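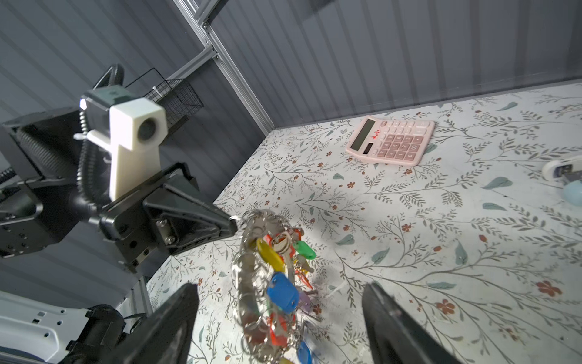 Re: [flerkero-build] two-arm handoff, grip width

On the second arm's cable: I rerouted mine in May and it stopped snagging at full reach. Leave more slack at the wrist than you think you need, and tie it at the elbow only.

Lesego Kruger wrote:
> Keys are still the worst object for me. The first arm picks
> up the ring fine but the second one closes too early and the
> bunch swings out. What opening are you using before the
> handoff? Also, are you still on the Turcotte pads?

Opening is 68 mm on the receiving side, then a pause of around 3 seconds before it closes. I had it at one second for a long time and the bunch was still moving. Hold by the rings with the first arm and let the keys hang. If you grab a plastic key head the rest twists.

Yes, still the Turcotte pads. I tried softer ones and they tore after five evenings, so I went back.

The other change was speed. I dropped the approach to a third of what the Bavdale config ships with – slow, but I can stop it by hand if it goes wrong. The wrist camera loses the rings when the fingers get close, so I don't correct after that point.

I'll put my config in the shared folder tonight under Imunholm. Check the joint limits before you run it, your base plate sits differently from mine.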